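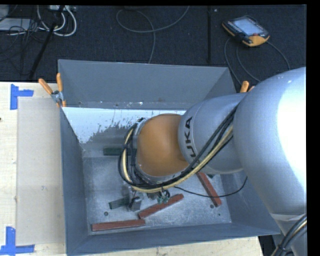

Do people take more seed packets from an open box than from one with a lid?

People took more packets from the open boxes during the first weeks of our study, but the difference grew smaller as the season went on, and by the end of it we could see very little difference between the two.

Figure 1. An open-topped gray metal box on a wooden table.

4. Open and lidded boxes

We came to the matter of lids a little by accident. The first plan for the seed exchange in Droltadberg, drawn up over a long lunch and several pots of coffee, said a good deal about which seeds to offer and how to label them, and nothing at all about the boxes they would sit in. It was Hilde Koster, who had run a smaller exchange out of her own front hall for years, who asked whether the boxes were going to have lids. Neither of the other authors had an opinion. She did, and a firm one: a lid, in her view, tells a shy person that the box belongs to somebody. We thought this was well worth testing, and the section that follows is the result.

4.1 Sites and boxes

The exchange ran at 10 sites. Most were places people already had some reason to visit — the post office, the bakery on Tunon Street, the waiting room of the health center, the entrance to the public library. Half of the sites were given an open-topped metal box (Figure 1 shows the general form) and the other half a box with a hinged lid and a printed card reading "Seeds inside, please take some." We would have liked to match the sites in pairs, and we did try, but there is only one bakery of any size in Droltadberg and it is not much like anything else in town. Readers should keep this in mind. A box that stands next to warm bread has an advantage that no lid can take away.

We asked that each box be set at table height, away from direct sun, and not behind a door that had to be held open. Two hosts moved their boxes anyway, for perfectly sensible reasons of their own, and we left them where they were put. A fuller account of the sites, with a sketch map made by Booker Blackwood, is given in the appendix.

4.2 Packets

All of the seed was packed by hand into plain paper envelopes, with the name of the plant, the month for sowing and one line of advice. We kept the advice short. An early draft for the runner beans went on for most of the envelope and read, as Shoshana Lindqvist kindly put it, like a letter from an aunt. The final wording was "Sow after the last frost, give them something to climb."

The boxes held beans, peas, lettuce, calendula, dill and a local squash known as Delacroix, which does well in the heavy soil on the east side of town and is dearly loved there. We did not offer tomatoes at the start. This turned out to be a mistake, judging by the notes left in the boxes, and we added them as soon as we could find enough seed.

Envelopes were stamped on the back so that we could tell which box they had come from, and each site was visited and restocked once a week. A printed leaflet went out to 800 households before the boxes were put in place, explaining what the exchange was, where to find it, and that a person was welcome to take seed without bringing any. We had argued over that last point. Ezekiel Hutchins worried that the boxes would be emptied in an afternoon and never filled again, and it was a fair worry, though we were all glad to see that it did not happen at any of the sites.

4.3 What was taken

Over the whole season, 958 packets were taken from the boxes. The open boxes were ahead from the first week, and for a while they were so far ahead that we wondered whether the lidded ones had been noticed at all. Hosts at the lidded sites told us much the same story: people would stop, read the card, look over at the counter, and move along. At the health center, the receptionist took to saying "go on, open it" to anyone who lingered, and we have to count her as an uncontrolled part of the experiment (and a very welcome one).

After that the picture changes. The lidded boxes gained slowly, week upon week, while the open boxes settled to a steady pace. Our reading is that a lid is a hurdle only the first time. Once a person has opened the box and found that no one minds, they open it again without a thought, and very likely they tell a neighbor. We cannot prove this from the packet counts alone, which tell us how many envelopes went and nothing about whose hands they went into.

We also talked with 9 regular users of the exchange, chosen simply by asking hosts whom they saw most often. These talks were long and pleasant and wandered a good deal. Most of the people who used lidded boxes could remember feeling unsure at first. Among those who used the open ones, the usual memory was of stopping to look for some other reason altogether, while waiting for stamps or a prescription, and finding a packet of dill in their hand. One man had taken calendula for three springs running from Hilde's front hall and was a little put out that it had all become so official.

4.4 What came back

Returns are harder to speak about. Saving seed takes patience, a dry autumn and a free windowsill, and many gardeners who mean to do it find in December that they have composted the lot. We had expected the open boxes to do better here as well, on the simple grounds that dropping something into an open box asks so little of anyone. The returns did not bear this out. Home-saved seed came back to both kinds of box, and the hosts of two lidded sites felt that people trusted the lid to keep their seed safe and dry. One envelope of peas arrived wrapped in wax paper with a note asking that the box please be kept shut. It is a good point. Seed does not care for damp or dust, and a box that invites the hand may also invite the weather when it stands near a street door.

4.5 Some cautions

Ours is a small town with a long habit of gardening, and we would not expect the same results in a place where few people have a yard or a balcony. The spring was also unusually mild. Rafferty Mahmoud, who read an early version of this section, asked whether the printed card on the lidded boxes might have done harm as well as good by making the whole affair look like a notice to be obeyed. We had not thought of it, and we wish we had. A third set of boxes, lidded but without a card, would have answered him, and we plan to include one when the exchange opens in the neighboring village of Steltance.

For anyone starting an exchange of their own, our advice is modest. If the box will stand indoors and the project is new, begin with the lid off. Put it on later, once people know the box and have a favorite in it — by then they will lift the lid for their beans without being asked.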